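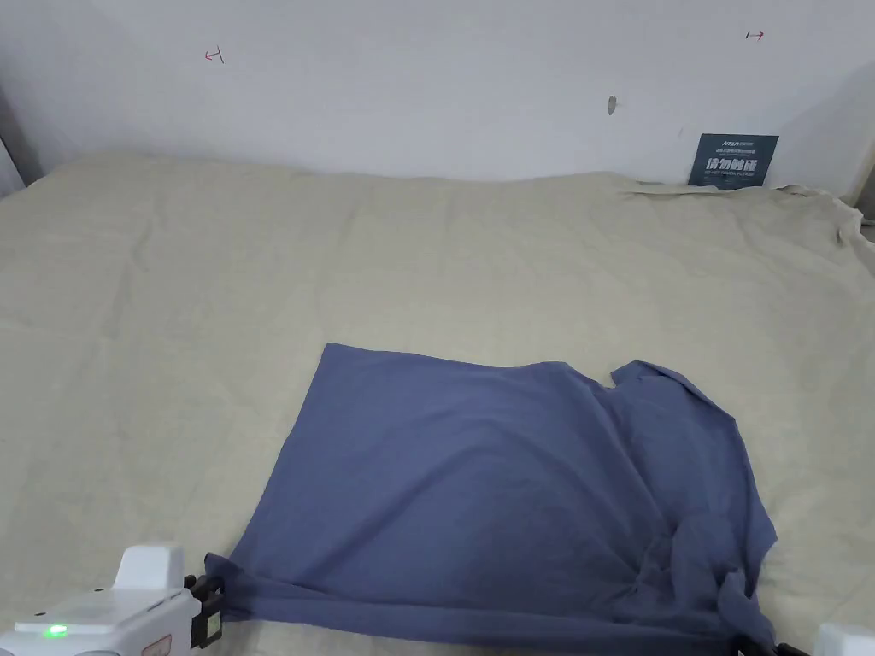

Trindham Sermon Transcriptions

Diplomatic transcriptions of 28 vernacular sermons from a single fifteenth-century manuscript, with a table of biblical citations and a list of scribal abbreviations.

Contents

sermons/ - one plain text file per sermon, numbered in manuscript order
citations.csv - biblical and patristic references, by sermon and line
abbreviations.csv - every abbreviation mark and how it was expanded
notes/ - remarks on damaged or doubtful passages

Source

The manuscript was copied by two scribes. The first wrote sermons 1 to 16 and the second took over at sermon 17. The change of hand is easy to spot: the second scribe doubles his vowels and rarely marks the end of a paragraph. Sermon 2 lacks its opening, as a leaf is missing, and the file starts in the middle of a sentence.

Transcription rules

Line breaks follow the manuscript. Spelling is kept as written, including u/v and i/j. Expanded abbreviations are in round brackets and lost text is in square brackets. Word division has been modernized, except in Latin quotations. Marginal notes by later readers are in the notes folder and are not part of the sermon text.

The citation table uses Vulgate numbering for the Psalms. Where the preacher quotes from memory and the wording matches no single verse, the "source" column gives the nearest one and the "match" column says "loose".

Known problems

Sermon 28 was transcribed from the older Rainer microfilm and has not been checked against the manuscript. Expect errors in the last few lines, where the ink has faded.

The Maletti numbering used in earlier studies treats sermons 16 and 17 as one text. A column in citations.csv gives both numbers.

Files are UTF-8. Some older editors will not show the abbreviation marks - the Bemby font does.

Corrections are welcome. Please give the sermon and line number.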